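Am Donnerstag war ich endlich beim offenen Tag im Rathaus von Warkcombe, und ich muss das jetzt loswerden, solange ich noch so schön aufgedreht bin. Um 8 Uhr früh standen wir schon vor der Tür (ja, ich bin so eine!), und drinnen ging es gleich in den Sitzungssaal. Kleiner, als ich dachte, und die Stühle quietschen.

Geführt hat uns Ildikó Hajdu, die seit sechs Jahren im Gemeinderat sitzt und redet wie ein Wasserfall. Sie hat uns gezeigt, wie so eine Abstimmung abläuft, und wir durften selbst ran: Soll der Kozma-Platz autofrei werden? Ich war natürlich dafür, mein Nachbar natürlich dagegen - wir haben uns zwei Runden lang herrlich gestritten, und am Ende wurde vertagt. Wie im echten Leben, meinte sie.

Spannend fand ich die Sache mit den Bürgeranträgen. 1000 Unterschriften braucht man, dann muss der Rat das Thema auf die Tagesordnung setzen. Beim Busanschluss nach Sernis hat das wohl geklappt, beim Schwimmbad fehlt noch einiges. Ich hab gleich unterschrieben!

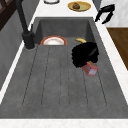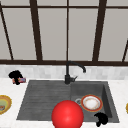
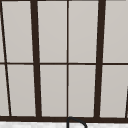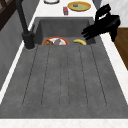
Was mir gefehlt hat: die Opposition. Von denen hat sich den ganzen Vormittag kein Mensch blicken lassen, und gerade die hätte ich gern gefragt, warum sie im Januar gegen den Haushalt gestimmt haben. Frau Hajdu hat es uns zwar erklärt, aber na ja - halt aus ihrer Sicht. Auf der Rückfahrt nach Hotadard hab ich dann den Entwurf gelesen, den man am Eingang mitnehmen konnte. Bis Seite 6 bin ich gekommen, den Rest nehme ich mir am Wochenende vor.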